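News > Kitchens > Fittings

Brorden revises in-sink drying grid for shallow basins

Aug 30, 2025

Brorden has released a revised version of its in-sink drying grid, a flat insert that sits inside the basin and keeps rinsed dishes off the bottom. The new version goes on sale this week through Laskowska, the distributor that has carried the company's sink fittings for the past seven years. Orders placed in August ship first.

The main change is to the cross-rails. On the earlier grid they were fixed to the top of the bars, which left a ridge that small cups tended to tip over. They now run underneath. Brorden has also lowered the feet by 8 mm so that the grid fits basins too shallow for the first version.

The company is aiming the grid at kitchens where the dishwasher stands right next to the sink. Plates are rinsed over the basin, stood on the grid to drain, then moved across to the lower rack in one batch. Less water is carried across the counter, and the dishwasher door stays open for a shorter time.
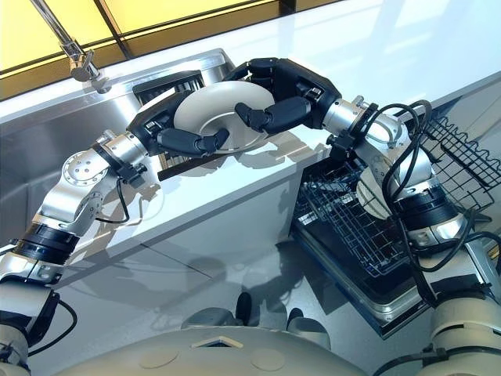 A round cream-white plate held above the white countertop by the sink.

Plate shape makes a difference to how well this works. A plate with a raised center holds a ring of water when it lies flat, and needs to be tilted before it is racked. Brorden's fitting sheet advises standing plates at an angle on the grid and leaving one open gap between each. Bowls should go face down at the drain end.

The sheet also covers counter layout. Brorden recommends no more than 60 cm between the near edge of the basin and the open dishwasher rack. Beyond that distance, drips reach the floor or the seam at the front of the counter. Kitchens with a longer run are advised to use a drip mat, sold separately.

Vekent, which makes replacement dishwasher racks, contributed the section on loading. Its advice is familiar: plates upright in the lower rack, faces turned toward the center, nothing leaning across two rows. Large plates go at the sides and back, where they do not block the spray arm. The lower rack should be pulled out far enough to set plates straight down between the tines — pushing them in at a slant chips the rims and wears the coating off the wire.

The grid is sold in one width and two lengths. It can be lifted out and washed in the lower rack with the dishes, laid flat, at temperatures up to 60 degrees Celsius. Higher settings will soften the feet. Replacement feet are sold in packs of eight. 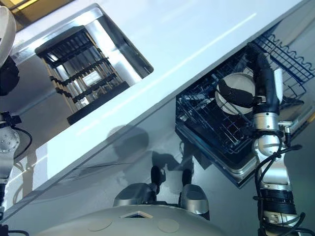 Availability

Laskowska lists both lengths as in stock. The first version will be sold until supplies run out, and its feet are not compatible with the new one. Owners of Riletti basins with an offset drain should wait for a separate cutout model, which Brorden says is still being tested. Returns are accepted within 30 days if the grid has not been trimmed.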